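3.2 Packing mixed produce in one open box

In the second part of the study we looked at how people put fruit and vegetables of different size into one shared box. The packing was made at Uvholm, on an ordinary table with a checked cloth, and the box had no dividers. Lăcrămioara Coman prepared the list of produce, following the earlier work at Trirnthorpe, where 20 packers were asked which items they place first.
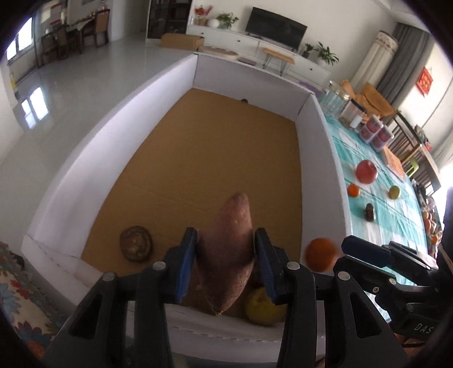 Figure 4. Sweet potato and mushroom at the white box with brown cardboard floor.

Root vegetables are usually the first choice of packers, because they are heavy and do not bruise easily. Small soft items are more difficult. They need a place where nothing can roll on them, and many packers leave this decision to the end. In Figure 4 the mushroom lies on the cardboard floor while the large sweet potato is still held upright, so a free place beside the mushroom must be kept for it. We call this the "late heavy item" – it is a common case in the Binum notes also.

Round fruit gives another kind of problem. It takes little floor for its volume, but it moves when the box is lifted. The mandarin and the chestnut were therefore treated as one group in our list, although their weights differ.
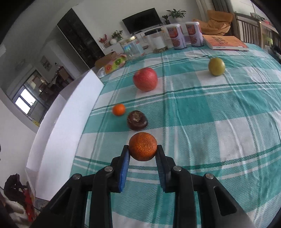
Should the round items be packed together? For a short carry we recommend it, in one corner and with a heavier vegetable as a stop. For longer transport a divider is better, and we return to this in Section 4.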